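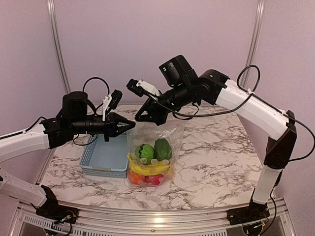 Corinne Haslett
Staff Writer, Machines & Labs

Robotics shop Prituvow has put its two-arm test table through a long grocery run, and the results are a treat for anyone who likes watching machines deal with floppy things. The Hinum-based team spent four weeks comparing two controllers, called Melis and Pilum, on the same pair of arms, with the same grippers and the same wrist cameras. The job was to open a clear plastic bag of toy produce and move everything inside to a light blue basket next to it.

The toy set includes a watermelon, a bunch of bananas and a couple of smaller round fruits. All of it is easy enough to grab from an open table. Put it in a thin, see-through bag and things get much harder. The plastic crinkles and throws back light, and the printed dots on the lower part give the cameras one more pattern to sort out from the fruit behind it.

Prituvow logged 1,183 scored tries across both controllers. In 963 of them the bag was emptied with no help from a person. Melis, the older of the two, plans each arm's move separately and then checks for a crash before either one starts. Pilum plans both arms together and keeps changing the plan while they move, so one gripper can hold the rim while the other goes in.

Pilum came out ahead, and the gap was widest at the moment this job is all about: the two gripper tips coming close together over the mouth of the bag. Melis tends to stop there and back one arm off, which is safe but slow. Pilum lets the tips get very near each other, takes a pinch of plastic on each side and pulls. When it goes well it looks a lot like someone opening a produce bag at the store — minus the licking of fingers.

Melis had its wins too. It dropped fewer items on the way to the basket, and it did better with the bananas, which like to hook on the side of the bag on their way out. Prituvow's notes say Pilum often tried to lift the bunch before it was free, then had to lower it and start over. A fix for that is already being tested.

The grippers themselves were left alone for this round. Both arms kept their pointed black fingers from start to finish, and the team says that was on purpose, as an earlier comparison changed fingers and controllers in the same week and left everyone arguing over which change had helped. A finger test comes next, with softer tips and a wider pair, each getting a block of 100 tries under Pilum.

The wrist cameras may get some attention as well. Each one sits on a white bracket behind its gripper and moves with it, giving a close view of the bag but a poor one of the other arm. Prituvow wants to see how much Pilum loses when one of the two wrist views is switched off. If the answer is "not much," a cheaper setup with a single wrist camera starts to look possible, and plenty of small labs would be happy to hear it.

The company plans to share its scoring sheet and a set of videos in March, failed tries included. We're looking forward to those the most! Bag handling has been a sore spot for robot arms for years, and a table where you can watch two controllers struggle with the same bananas is a fine way to learn why. Visitors to the Hinum open house will also get to see both controllers run live on Saturday, with a fresh bag for every try.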